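Trorkano

A small tiling pattern library and command line tool, for people who love repeats: wallpaper, wrapping paper, curtain fabric, quilt backing, tea towels, the lot.

Current state: usable, growing, a bit messy in the corners. The pattern set holds 425 motifs, all drawn by me over several winters, and every one of them is free to use.

What you get

The motifs folder has the drawings as SVG, one motif per file. The repeats folder has ready-made tiles built from them. The palettes folder has the colour sets, which are plain text files with one colour per line, so you can edit them in anything.

The tool itself is called trork. You give it a motif, a repeat type and a palette, and it gives you back a tile whose edges meet. That last bit took me an embarrassingly long time to get right and I'm still delighted every time I see it work!

Getting started

Unpack the folder anywhere you like, then run:

trork make --motif fern-04 --repeat halfdrop --palette andora

The tile lands in the out folder. If you want to see it spread over a bigger area, add --sheet and a size in pixels. A sheet of 3,000 by 3,000 is plenty for checking a pattern by eye, and it's what I use for all of mine.

Repeat types

There are five at the moment:

block: the plain grid. Good for small, tidy motifs.
halfdrop: each column slides down by half a tile. The classic choice for flowers and leaves.
brick: the same idea sideways.
mirror: flips every other tile. Damask shapes and medallions look wonderful in this one.
toss: scatters the motif at odd angles, then fixes the edges. Slow, but great fun.

If you only try one, try halfdrop. It hides the grid better than anything else here, and a motif that looks stiff in block will often loosen up nicely.

Mixing patterns

This is my favourite part of the whole business, and the reason the mix command exists. Leafy prints and formal ones can live side by side very happily as long as their colours stay close. Greys, tans and soft browns are forgiving, and then a small dose of something bright (orange, say) keeps it all from going sleepy.

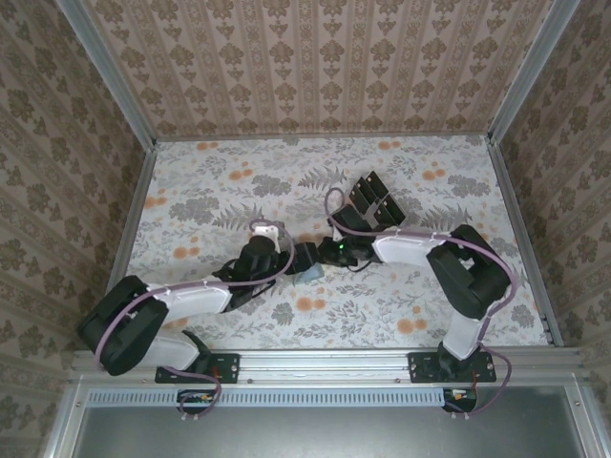

Fern fronds and orange blossoms on the floor, damask-style stripes at the back, medallions on the side walls.

Scale matters as much as colour. Two patterns with motifs of the same size tend to squabble, so mix takes a --ratio setting, and it starts at 4 to 1. Push it up or down and look at the result from across the room. I pin mine to the kitchen door.

Palettes

Andora is the warm one: beige, taupe, olive-brown and a chalky off-white. Sandberg is cooler, mostly greys with one pale pink. Homine is the loud one and I make no promises about it.

To add your own, copy any palette file, rename it and change the colours. The first line is always the background.

Known problems

Toss sometimes leaves a bald patch near the top left of a tile. Running it again with a new --seed usually sorts it out.

Very thin stems can vanish when you print small. Use --thicken.

Mirror ignores the --gap setting. I know why, I just haven't fixed it yet.

Licence and sharing

The motifs and palettes are in the public domain. Print them, sew them, sell the cushions. The code is under the MIT licence.

Adding motifs

Yes please! Keep it to one motif per file, flat colours, no gradients, and give it a short plain name such as thistle-02. Seed heads and berries are especially welcome, as the set is very heavy on leaves. The next batch goes in during March.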